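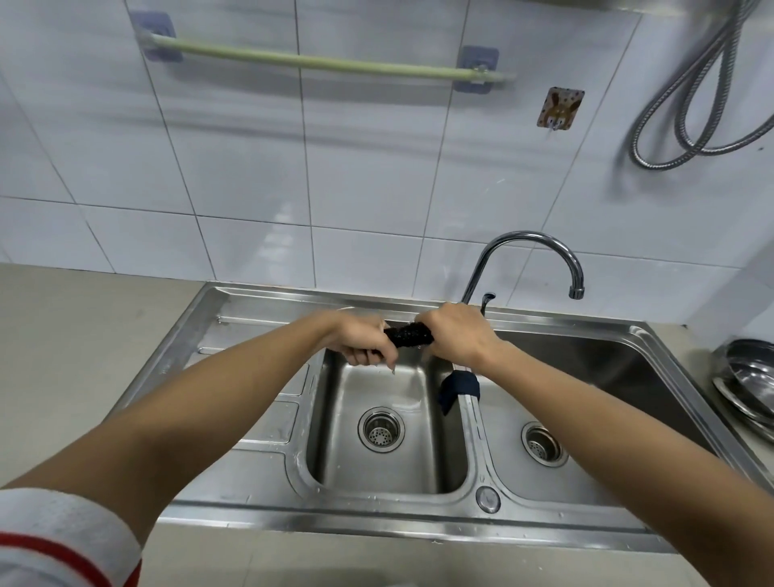 Search Search this site Go

Home-built robot learns to wring a dishcloth, more or less

A shared workshop in Rarkgate has spent most of the winter, and 2781 dollars of its members' money, on a machine that wrings out dishcloths. It has two arms, two hands and a strong preference for cloths that are already dry.

The project is called Jedumero, after the winning entry in a naming contest that drew three suggestions, one of them obscene. It lives on a rolling frame next to the band saw at the Nogueira Street workshop, where members pay by the month for bench space and the right to complain about the heating. The arms are bolted to a length of aluminum rail. The fingers were printed in the workshop, cracked in the workshop, and printed again.

Why wringing? The builders say they wanted a kitchen chore that everybody does and few people have ever thought about. Folding laundry has been attempted by teams with a great deal more money. Loading a dishwasher requires owning one. Wringing a cloth takes two hands turning in opposite directions, a grip that tightens as the cloth gets thinner, and some idea of when to stop. A person does it while looking out of the window. Jedumero does it while consulting 958 recordings of people at their own kitchen sinks, and still drops the cloth.

The recordings were made at home by members and a few patient relatives, using a small camera worn on the head and pointed down at the hands. The workshop's instructions for this ran to two pages. Use your own sink. Use your own cloth. Don't talk to the cloth. Long sleeves were discouraged and turned up anyway. Several early sessions were thrown out after it was noticed that the wearer had looked up at a crucial moment to see who was at the door.

From these the group worked out where the hands go, how far the wrists turn and at what point people shift their grip for a second twist. There was less agreement among the humans than expected. Some wring with both palms down, some with one hand underneath, and one household was found to be squashing the cloth into a ball, a method the builders have declined to teach to a machine.

The trouble, as usual, is water. A dry cloth twists nicely. A soaked one sags, slides and changes weight in the middle of the job. In February the robot let go of one end under full tension, and the loose end slapped a bench light hard enough to put it out. The light has been replaced. The bench has been moved.

Splash has been another education. The wrist motors came from Stovberg, a surplus dealer two towns over, and the listing made no claims about their being fond of dishwater. The first pair lasted one afternoon. The current pair wears sleeves cut from rubber gloves, in yellow, tied off with fishing line, and it has to be said that they suit it.

In the latest round of trials the robot was given a wet cotton cloth 113 times at a secondhand sink plumbed into nothing and drained by a bucket. It managed an acceptable wring in 90 of them. "Acceptable" was settled by vote beforehand and means that the cloth can be carried across the room without leaving a trail. Two members wanted a stricter standard involving a kitchen scale. They lost, and have been weighing cloths privately ever since.

A wring takes the robot just under a minute. The household record, set by somebody's grandmother during the recording sessions, is four seconds, and she hung the cloth up afterward.

Hanging it up is next. The group plans to add a towel bar to the test sink in April and begin a fresh set of home recordings, for which it needs more sinks and more people willing to wear the headband. Thick cloths are especially wanted, along with anything textured or badly frayed. The workshop is open from 6 p.m. most evenings. Bring your own cloth. The ones on site have been through a lot.

Contact | Corrections | Copyright Rarkgate local news, all rights reserved | Back to top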